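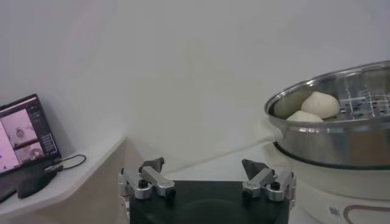 Lids are the part everyone forgets, one respondent wrote on the back of the first questionnaire, and you will not find out why by asking people whether they own one. We had asked exactly that. The question was taken out, and the second version of the questionnaire asked when the lid goes on, when it comes off, and where it is kept. Most of this report comes from the answers to the second version and from the cooking logs.

Lids, Water and Waiting: Stovetop Habits in Shared Kitchens in Canitz
Final project report, Household Energy course
Submitted Nov 7, 2016

1. Background

Cooking is a small part of the energy a home uses compared with heating. It is also a part that tenants control themselves. In the older buildings in Canitz the heating is set for the whole block, but everyone decides for themselves how much water goes in the pot.

The course reading covers stoves and fuel types well. It has much less on what people do while the stove is on. Our project looked at three habits: covering the pot, the amount of water used, and how long the burner stays on after the food is done. We wanted to know how common each habit is in shared kitchens and whether a simple reminder changes anything.

2. Method

Six households took part. All were shared apartments on the Annan side of the river, with electric stoves. Each household kept a paper log next to the stove for 60 days, starting in January. One line was filled in for each use of a burner: what was cooked, pot covered or not, water poured in, time on, time off. At the end we had 2118 lines.

Halfway through, each household was given a card to put on the wall. The card said to cover the pot, use only the water you need, and switch off early. The wording was the same for everyone. We did not visit during meals, as we thought people would cook differently with us standing there.

We also ran our own heating test. We brought 2 liters of tap water to a boil, first without a lid and then with one, using the same pot and the same burner. The burner was left to cool fully between runs. We read the power from a Revar plug meter borrowed from the department.

The logs were typed into a spreadsheet by hand. Where the handwriting could not be read, the line was left in the total but marked as unclear. Coffee and tea made in an electric kettle were not logged. One household logged them anyway for the first week, and those lines were removed before we started counting.

3. Results

Pasta, rice, potatoes and soup made up most of the entries. Frying came next. Steaming was rare in the first half and a bit more common in the second, mainly because one household began steaming dumplings on weekends.

Lids were used most for rice and least for pasta. Several people wrote "boils over" in the margin next to pasta, which is a fair reason to take the lid off after the boil but does not explain leaving it off while the water heats. When we asked about this at the end, the usual answer was that the lid was in another cupboard, or under something, or belonged to a different pot. In the two kitchens where lids hung on the wall or stood in a rack, covered pots were clearly more common for every kind of food. 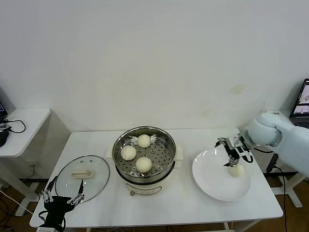 Figure 2. Glass pot lid, steamer pot and plate on a white table.

Glass lids came up often in the comments. People said they like being able to check the food without lifting anything. People with metal lids said they lift them several times per pot, and some of them gave up on the lid for that reason. We did not log the lid material, so we cannot say if this shows up in the numbers. It should be a column in the log if the project is repeated.

Water amounts were harder to work with. We gave out Kullari measuring jugs at the start, and in the first days people used them. After that many of the entries say "half pot" or "enough." We converted these where we knew the pot size and left out the rest.

In our own test the covered pot boiled sooner and used less electricity on every run. The difference was not large for one pot of water. Over a full season of daily cooking it would add up to something, though less than we expected when we wrote the proposal.

4. Effect of the card

Covered pots went up in the week after the card was handed out – in one kitchen, almost every pot was covered that week. By the third week most households were back near where they started. The kitchens with lids in easy reach kept the higher level to the end.

Switching off early did not change. People said they did not trust it, mainly with potatoes. Residents who had grown up with gas stoves said it had never occurred to them that an electric plate stays hot long enough to finish anything.

5. Problems with the data

The logs were filled in by whoever was cooking, and some people were more careful than others. Late meals are probably missing. Exam weeks are thin in every log, and we do not know if people cooked less or only wrote less. Guests did not log at all.

The households volunteered, so they may care about energy more than most. All of the stoves were electric and the results should not be carried over to gas.

6. Recommendations

For the housing office: put a lid rack in the shared kitchens near the stove. It costs little and it did more in our logs than the card. Replace missing lids when pots are replaced.

For a later project group: log the lid material, weigh the water instead of asking for it, and run the logs in fall as well as winter. Test the card again with a new version after a few weeks, as people stopped seeing the old one. The spreadsheet and the blank log sheet are in the course folder under the project title.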